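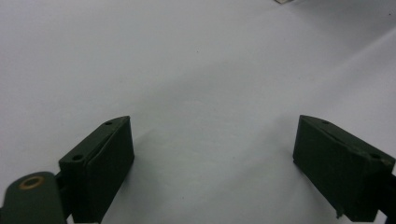
Workshop notes – benches

Thursday, just after 8. Spent the first bit of the morning on the pale bench, and I'm quite fond of it now! It's a lovely plain surface to work on, even if every tiny dark speck shows up (there are still a few, and I keep wanting to pick at them with a fingernail).

The light is a bit odd on that side. The white goes slightly bluish as you move right, so if you're matching colours for the Navickas samples, do it towards the left or you'll end up with everything too warm. I had to redo two cards because of that – my own fault.

Cleaning: damp cloth, then a dry one. I tried the Brelteo spray last month and it left a smear, so that's gone back under the sink. Please don't put mugs on the pale bench, use the shelf.

Still to do: order more cloths (we're down to 2), find the 300 mm rule, ask Clivitz whether the new lamp comes with a clamp or whether we buy that separately.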